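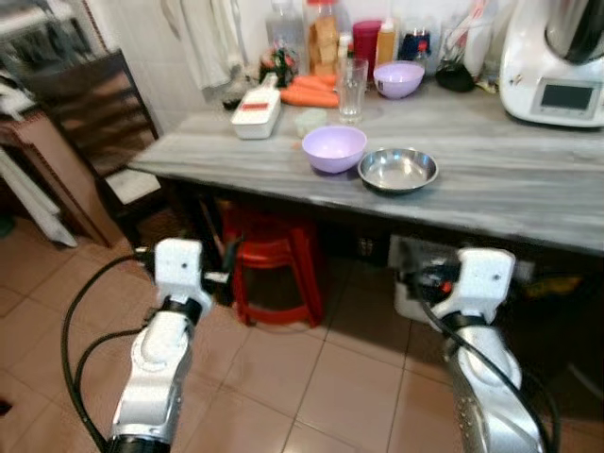

I have owned my Tullitz box grater since November, and I've been meaning to write this up ever since my sister-in-law Darlene Fehr asked me which grater to buy and I talked at her for so long that her tea went cold. So, with apologies to Darlene, who has heard most of it already!

Some background first. My old grater was a plain four-sided thing I bought in 2013 when I moved to Stutdale, and it served me through more macaroni and cheese than I'd like to admit. By the end it was mashing the cheddar more than grating it, and one of the corners had opened up enough to catch a dishcloth every single time I dried it. I put off replacing it for ages. A grater is one of those purchases that never feels urgent until you're standing there with a lump of warm mozzarella smeared over your knuckles.

The Tullitz has a coarse side and a fine side, and it comes with a catch box that the grating plates snap onto. I was suspicious of the box. I've had gadgets with catch boxes before and they usually end up holding rubber bands. This one I do use, mostly because you can grate straight into it, put the lid on, and stick the whole business in the fridge for taco night. It holds enough cheddar for a good-sized casserole with a handful left over for whoever is hovering near the stove.

The coarse plate is wonderful. Carrots go through it like nothing, and zucchini too (I make a zucchini bread from my friend Misaki Kinoshita's recipe that calls for a frankly alarming amount of it). Potatoes for hash browns come out in long, even shreds, and once you squeeze them in a towel they crisp up beautifully. Cold butter for biscuits is where I fell in love, though. Freeze the stick for 10 minutes, grate it right over the flour, toss it with your fingers and you're done. My biscuits have gotten taller, and I'm taking the credit anyway.

The fine plate I have mixed feelings about. It's good on Parmesan and very good on nutmeg, but ginger is a struggle. The fibers wrap themselves around the teeth and then you're picking at them with a toothpick while the stir-fry gets away from you. For ginger I still reach for my little Sakamoto hand grater, which Hideaki Tamura next door recommended years ago and which I would rescue from a fire. Lemon zest is somewhere in between. You get plenty of it, but you also get some of the white part if you lean too hard.

Cleaning is easy if you do it right away and miserable if you don't. Dried cheese in the fine plate needs a soak and an old toothbrush. The instructions say the top rack of the dishwasher is fine, and I've done that plenty, but the lid came out a touch warped after one very hot cycle and now needs an extra push at one corner. I wash the lid by hand these days.

My other complaint is the feet. On a wooden board they grip nicely, but on a slick counter the box likes to wander when you get down to the last bit of carrot. A damp paper towel underneath fixes it — I only wish I didn't have to bother.

I did try a Parov before settling on this one. It was sharper out of the package, but the handle was too narrow for my hand and it went back to the store within 2 days. If you have smaller hands than mine you might like it better.

Would I buy the Tullitz again? Yes, and I already have, for my niece's first apartment. Four stars out of five, with the missing one going to the ginger.

Reviewed June 13, 2024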